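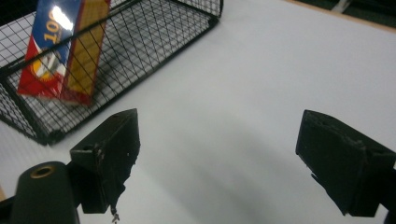 Leonilde Azevedo
Recording Secretary, Mivoscombe Shared Kitchen

Minutes of the Users' Meeting, March 12, 2025

Present: Manikandan Kotian (chair), Chunhua Su, Xiaoyan Hou, Yuxi Yuan, Leonilde Azevedo (minutes)
Apologies: none received

1. Minutes of the last meeting
Approved. Chunhua asked that "agreed" under the shelf item be changed to "discussed." Changed.

2. Wire baskets for wraps and foils
Xiaoyan reported on the black wire baskets, which she would like to see on every work table. Her case is that boxes of wrap end up in the drawers, get crushed, and the cutting edge comes away. In a basket people can see what there is and will stop opening a second box.

Manikandan asked what evidence there was for the last part. Xiaoyan said it was common sense. The chair noted that the labeled bins were also common sense, and that we bought those in August and they now hold string.

Chunhua wanted to know why a tall box has to stand up in a basket at all. It leans, and sooner or later someone catches it with a sleeve. Xiaoyan said an upright box takes less room. Chunhua said it takes less room until it falls over.

Yuxi raised cleaning. Mesh is a nuisance once flour gets into the corners, and she has yet to meet anyone who volunteers to scrub it. She would accept baskets on the tables if they come off at the end of each session. Not agreed; Xiaoyan feels that defeats the purpose.

The quote from Kandora is $200 for the set. Manikandan said he would not spend that on somewhere to put plastic wrap. Held over until the cheaper quote from Nancombe arrives, if it does.

3. Basket on its side
Yuxi suggested laying a basket down so a long box can lie flat and be pulled out from the open side. Views were mixed. It does keep the "PLASTIC WRAP" lettering in sight through the wires, though upside down if the box goes in the wrong way, as it will. Manikandan asked what stops the basket from sliding when someone tugs at the wrap. No answer was offered. Leonilde thinks it is worth a try on one table before anyone pays for anything.

Action: Yuxi to try it on the white table for 5 weeks and report back. She is to write down complaints as well as compliments.
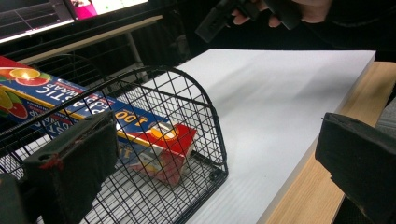

4. Any other business
Chunhua asked who took the good scissors. Not resolved.

Xiaoyan asked for the drawer question to be kept on the agenda. Manikandan agreed, without enthusiasm.

Meeting closed.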